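**Board: Plosari Equipment Users / Hand-held units**
**Thread: Marker seating and finger pad care on the Purlow gripper**

---

**Hedvika Polák** (Sat 1 September)

Colleagues are asked to note a recurring fault on our Purlow hand-held gripper. During longer sessions the reported opening between the fingers drifts. A full close reads as a small gap by the end of the morning, although the fingers meet correctly when examined by hand.

The unit was set up according to the site sheet. The fingers were squared with the grip released, the marker plates were tightened evenly and the lens was wiped before the first run. The closed reading was then recorded as zero. The error returned after 31 runs.

I should be grateful to learn whether other sites have seen the same behaviour, and in what order they carry out the weekly check.

---

**Přemysl Krajčí**

We had a similar report in April. The cause was a marker plate that had worked loose in its bracket. It could not be felt when pushed from the front, but it moved when pressed at the corner.

Please hold the fingers closed and press each corner of each plate in turn. If the reading changes, remove the plate, clean the seat, refit it and take the closed reading again. It is not sufficient to tighten the screw over dust.

---

**Zuzana Jireš**

I would question whether the plate should be removed at all in the first instance. Every removal alters the seating slightly, and all later readings then depend on the new position. Our practice at Jestamari is to clean the pads first. A pad that has picked up lint from cloth will hold the fingers apart by a small amount, and the reading will then be correct. It is the zero that is wrong.

Our sequence is as follows.

1. Open the fingers fully and brush the pads with a dry, soft brush.
2. Wipe the pads with a damp cloth and leave them to dry.
3. Close the fingers gently and compare the reading with the log.
4. Only if the difference remains, inspect the marker plates.

---

**Přemysl Krajčí**

I accept that pads should be cleaned. I do not accept the order. A loose plate takes 2 minutes to rule out, and drying takes considerably longer. In the meantime the unit is out of service.

Pressing the corners does not require removal. I recommended removal only where movement had been found.

---

**Vlasta Hrubý**

May I ask which kind of work the unit is being used for? The answer bears on both suggestions. With rigid objects we clean the pads once a week. With garments, straps and towels we clean them at the end of every session, and the difference in what comes off on the brush is considerable.

Bajpai, where I worked previously, replaced pads after 3000 closings regardless of their appearance. I considered that wasteful, but it did avoid discussions of this sort.

---

**Hedvika Polák**

The work is almost entirely cloth, chiefly hanging and taking down. The pads were last cleaned at the weekly check, so Ms Jireš may well be right about the lint. I also pressed the plates as Mr Krajčí advised. There was slight movement at one corner of one plate. I have therefore both faults to consider and cannot say which of them produced the drift.

I have left the plate where it is and cleaned only the pads, so that the two are not changed together. The closed reading has improved but has not returned to zero.

---

**Přemysl Krajčí**

That is a sensible way to separate them. Please now refit the plate and record the new closed reading on a fresh line of the log. The old zero should be struck through and left legible.

Please also check the strap. Where webbing runs close to the housing it can be drawn towards the mechanism when the operator lifts the arm, and it may cover part of a marker for a moment. That would give a gap in the data, which some colleagues have reported as drift.

---

**Hülya Öztürkmen**

For our own site I have revised the set-up sheet to require both checks before each session with cloth: corners pressed first, pads brushed second, closed reading last. The weekly check is unchanged. Any unit whose closed reading has been reset more than 6 times in a quarter is to be sent to the workshop.

I would add one point on the brackets. The angled plates should be checked separately, as a firm fit in one says nothing of its neighbour.

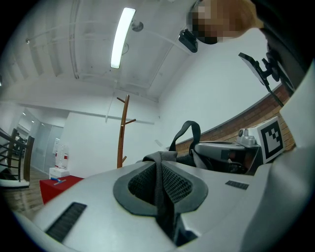 Two angled markers at the base of the right finger, with the gripper closed on grey cloth:
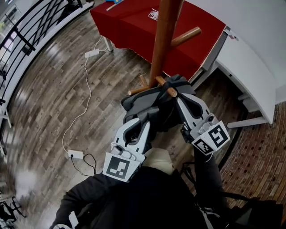 ---

**Zuzana Jireš**

I remain of the view that the pads should come before the plates, at least where the work is with cloth. I have no objection to the rest of the sheet. Could the limit on resets be counted from the date the pads were last replaced? A new pad always needs a new zero, and it would be unfortunate to send a sound unit to the workshop on that account.

---

**Hülya Öztürkmen**

Agreed as to the resets. The wording will be amended. The order of the checks will stay as written until the next review.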